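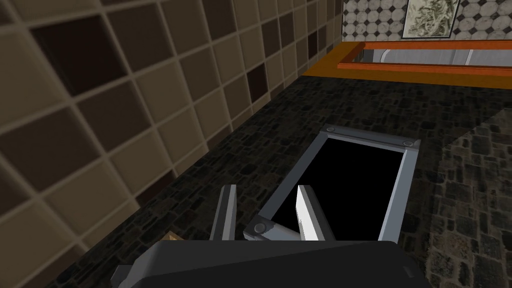
2021-02-11

I've been putting off writing about the gripper money, partly because every time I sit down to do it I end up changing the spreadsheet instead. But the order has to go in before February is out, so let me think out loud here and you can all tell me where I've gone wrong (you usually do, and very kindly too!).

The plan I started with was simple. Buy a Mastard arm, buy the two-finger gripper that goes with it, bolt it all to the bench and learn as I went. The quote came back at $2,814 before shipping, and I had to go and make a pot of tea. Then Beatriz Quintela, who has been through all of this before me, wrote back with one question: how many weeks had I spent in simulation first? Well. None.

So that's where I am now, driving a gripper over stone floors and past tiled walls that don't exist, and I'm enjoying it far more than I expected. It costs me my evenings and $9 a month for storage, and I've already changed my mind about the fingers. I was all set on the long Clakska ones, and now I think a short, stiff pair will do me better, which brings the gripper line down to $980. That still makes me wince a little, but it's a wince I can live with.

I've also put $200 aside for the dull things: cables, a spare power supply, the right bolts, a decent emergency stop. Last time I bought a machine I forgot every one of those and paid rush shipping on all of them.

The arm itself can wait until I hear from Witkowska about their refurbished ones. I'll ask them on Monday whether the mounting plate is included.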